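Ticket: Yellow shelf, stock not sitting where the label says
Opened by: Mariann Szalai
Assigned to: Erzsébet Pap
Status: Open (reopened twice, once by me, in a temper)

Opening note, Sunday, M.S.
The Zalance count says one thing about the small parts shelf and my eyes say another.

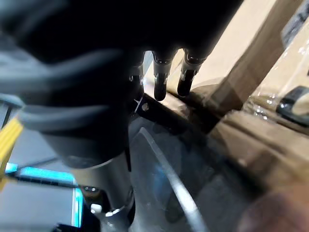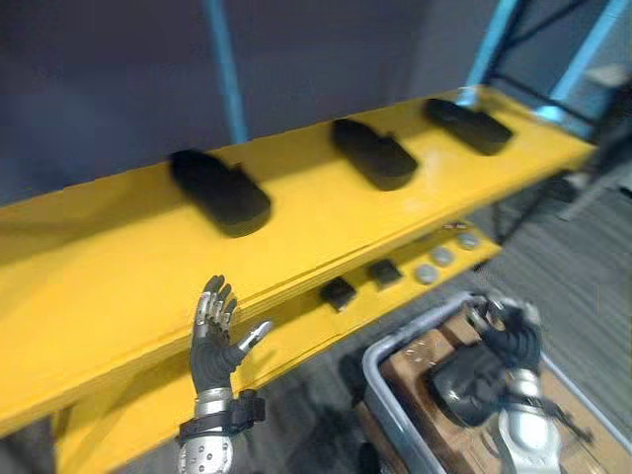
The trouble started when we moved the small parts off the Nerard racking and onto the yellow shelf, which was going to fix everything. Posum, our stock software, believes the shelf has one tier. It does not. The black rounded blocks are up on the top plank, with the little black squares and the gray discs on the tier below, and Posum has filed the lot under a single location called SHELF Y. Ask it for a disc and it sends you to SHELF Y, top, where you'll find a block and some time to think.

Reply, E.P.
Have you tried printing the label again?

Reply, M.S.
I have printed 20 labels. They're all identical and they're all wrong. I've kept them in case you want a set.

Reply, E.P.
OK, looked into it. Location type was set to "bin" when it was imported. Bins can't have tiers. Changed it to "rack" and added Y1 (top) and Y2 (lower). Please move the discs to Y2 in the system and try a pick.

Reply, M.S.
Moved them. The pick list now sends me to Y2 for the discs, hooray, and also to Y2 for the blocks, boo. It has a reorder level of 68 on the squares too. I never set that. I'd like to meet whoever did.

Reply, E.P.
The 68 came over from the old Bíró spreadsheet. Column shift. It's the shelf depth or something, ignore it. I'll clear it. For the blocks: they share a parent code with the discs, so when you moved one, both went. Split the code first, then move.

Reply, M.S.
Split the code. Blocks are Y1, discs are Y2, squares are Y2 with a reorder level of 50, which I chose myself like an adult. Test pick came out right three times running. Closing.

Reply, M.S.
Reopening. The overnight sync put it all back to SHELF Y. The reorder level is 68 again. I said some things to the screen.

Reply, E.P.
Sync was still reading the Bíró file. I've unhooked it and rerun your changes. Leave this one open until it has got through two nights. Also, please don't reimport anything, even if Posum offers. It will offer.

Reply, M.S.
It offered at 7:15 this morning. I pressed Cancel. Y1 and Y2 are both still there and I'll check again tomorrow before the first pick.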